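Prellgate Hall Gets Its Dancing Floor Back

After a long summer of closed doors, Thursday night dancing returns to the old hall on Getcombe Street.

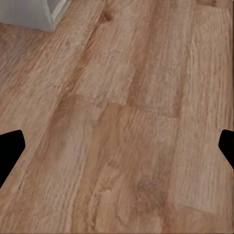 Wood flooring in a mix of lighter and darker brown boards.

If you have lived in Prellgate for any length of time, chances are good that you have danced at the hall, or been dragged to a dance at the hall, or at the very least sat along the wall with a paper plate on your knees while your aunt danced at the hall. So it was a real pleasure to hear this week that the Thursday socials are starting up again, with the first one set for 7 in the evening and the doors open a half hour before that for anybody who wants a beginner lesson.

The building has been shut since spring, when a slow leak under the kitchen got into the boards at the back of the main room. Repairs ran through most of August and came in at $16,805, a little over what the hall had set aside. The difference was made up by a supper and a raffle, and by a very generous check from a family that has asked us not to print its name (you know who you are, and thank you!).

Jong-dae Kwak, who has run the socials for 10 years, told us he had been practicing his waltz in the garage all summer and that his car was getting tired of it.

"I missed the noise more than anything," he said. "When you get a full room and everyone comes down on the same beat, you feel it in your shoes. You can't get that on concrete."

The music will be familiar to the regulars. Zirico, the five-piece band that used to close out every season, has agreed to play the opening night, and the group says it has learned a few new polkas along with the slow numbers people always ask for. Yi-an Ki will teach the beginner lesson, starting with the box step and moving on from there if folks are ready. She says you do not need a partner, and you do not need to have any rhythm either, though it helps.

A few housekeeping notes, so no one is caught off guard. Please bring clean shoes to change into, and leave the heels with metal tips at home. Street shoes can go on the racks by the coat room. Coffee and lemonade are free, and the Jeon bakery will be selling its walnut cakes at the side table until they run out, so come early if those matter to you. Admission is $10 at the door, and children get in free with a grown-up.

Parking behind the building is still tight, with one row taken up by the contractor's trailer through the end of the month. The lot at the library is open to dancers after 6.

Comments

MarthaG
So happy about this. My husband and I met at one of these and he still can't polka.

two_left_feet
Is the beginner lesson included in the $10 or is that separate?

Yi-an Ki
Included! Come as you are, just bring the clean shoes.

Dale R.
Any chance of some country two-step this year? Zirico used to do a good one.

Contact the newsroom | Copyright Prellgate Neighbor | Back to top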